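Thread by Anong Hemmin
4th February
Print | E-mail this thread

ok so. the lunch break thread I promised. why I quit buying the fancy loose leaf and went back to plain black tea. long one sorry

Background - I drank nothing but coffee till I was thirty. Then my stomach said no. Doctor said cut down, I heard "stop completely" and stopped completely. Worst October of my life. Headache for 10 days

Yupin Wattanapong (desk next to mine back then) handed me a tin of Wongsuwan. Black, broken leaf, smells like a cupboard. Said put milk in it and quit whining

I did put milk in it. I did not quit whining. But I drank it

Then I got ideas. You know how it goes. You read one blog and suddenly you own a kettle with a temperature dial and a little scale

The Broletti kettle. Lovely thing. Takes forever. Beeps when it's ready, beeps again if you ignore it, and I always ignore it

Then the single estate stuff. Then the white teas. Then a green that had to be brewed cooler than I could ever get it, so every cup tasted like boiled spinach and I told people it was "vegetal"

Added up my orders over the holidays. 647 dollars in a year. On leaves. For one person

My sister does not know this number and if you are my sister please keep scrolling

The thing that did it was a blind tasting at my own kitchen table. Husband made the cups, I faced the wall. Four teas, same milk, same mug. I picked the Wongsuwan first. Twice

The one I ranked last was the most expensive one in the house. I had been saving it for guests

So now, what I do. People asked

Water - just boiled. Tap is fine where I am. If yours tastes of pool use a filter jug

One heaped teaspoon per mug, and no extra one "for the pot". That advice is for weak tea and big pots

Four minutes. Set a timer or you will wander off. Two minutes is brown water, six minutes is furniture polish

Milk after. I don't care about the history, I care about seeing the color before I comit

Lemon OR milk. Never both. Yupin tried it in front of me once and it went to bits in the cup, she drank it anyway, out of spite I think

Storage, this one matters more than the brand. Tin with a tight lid, away from the stove, away from coffee. Tea picks up smells so fast. Mine spent a week next to cumin. Would not recommend

Somebody replied asking about teabags. Fine! Use teabags! The Prisby ones in the yellow box are good, the round ones from Lellberg are mostly dust but they brew quick if you have a train to catch

Mugs. I got into a fight about mugs in the replies last time so let me be clear - glass is pretty, ceramic is better for a slow drinker like me. Thick wall, handle you can get two fingers through
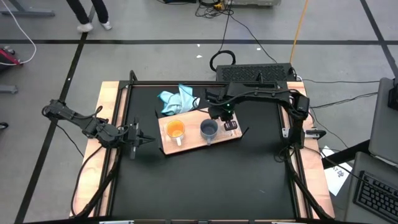
Hot Drinks Club - staff social page

Also warm the mug. Splash of hot water, swirl, tip it out. I thought this was snobbery and then I tried it in January with the office heating off

The thin glass one goes cold on me before I've read a single email. Thats on me, I read slow

Iced tea is a whole other thread. Short version - make it double strength, let it cool on the counter before it goes in the fridge or it clouds up. Tastes the same cloudy, just looks like pond

What happened to the fancy kettle: still have it. Kept the dial on boil since new year. It is now a very expensive normal kettle

What happened to the white tea: gave it to Yupin. She says it tastes of hot paper. She has finished the bag

The last thread got some 3,400 views, which is a lot of people to tell about my spinach water, so hi if you're new

Going to do biscuits next. I have opinions on which ones hold up to dunking and a notebook to back them up

ok kettles on. back to work

Filed under: Tea & Coffee, Everyday Stuff, Threads

Recent threads
- The headache diary, or giving up coffee badly
- Which tin seals best? I tried the ones in my kitchen
- Oat milk in black tea, a grudging yes
- Replies to the mug argument, part 2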